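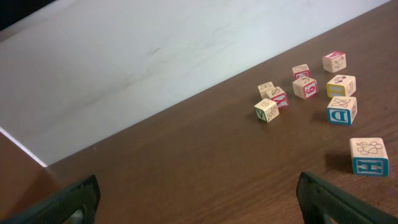 4.3 Checking the wrist camera and gripper before a block run

Do this check at the start of each shift, after any change of fingertips, and after the arm has been moved to another table. The Tirkusero cell must be powered on, homed and in manual mode.

You will need:
The set of wooden alphabet blocks
A dry lint-free cloth
A 2 mm hex key
The cell logbook

CAUTION: Keep hands off the table while the arm is enabled. Press the stop button on the pendant before you move a block or touch the fingers.

1. Press the stop button. Wipe the camera window with the dry cloth. Do not use glass cleaner, as it leaves a film on the coating.

2. Place the blocks on the open tabletop. Group most of them loosely, with different letters and drawings facing up and out. Set one block apart from the group, nearer the gripper.

3. Release the stop button and send the arm to the VIEW position. Wait for the arm to settle.

4. Open the gripper fully from the pendant.

5. Look at the live view. Both black fingertips should show along the bottom edge, one on each side, with clear table between them. If only one fingertip shows, the camera bracket has turned. Go to step 9.

6. Check the focus on the block that stands apart. In the view at the head of this section it is the one with the blue H and the bee on top. The stripes on the bee should be easy to make out.

7. Check the exposure. The pale wood should still show its printing, and the shadows beside the blocks should be soft. If the white panel washes out, lower the exposure in small steps and look again.

NOTE: Scuffs and gray smudges on the white panel do not affect block detection. Clean the panel during the monthly service.

8. Close the gripper to 16 mm and open it again. Both fingers should move evenly and without noise. If one lags, stop and see section 4.5.

9. To straighten the camera bracket, press the stop button, loosen the two bracket screws with the hex key and turn the bracket by hand. Tighten the screws until snug, then repeat from step 3.

CAUTION: Do not loosen the screws on the finger mounts during this step. Moving them changes the gripper zero, and the cell will have to be calibrated again.

10. Write the time, your initials and any adjustment in the logbook.

Fingertip wear

Inspect the ridges on the fingertips every 200 cycles. Replace both tips at 2000 cycles, or sooner if a ridge is torn or rounded. Always replace them as a pair. Spare tips are kept in the Levis cabinet. If the cabinet is empty, ask Soledad Tlapale or Damián Sandoval before starting a run.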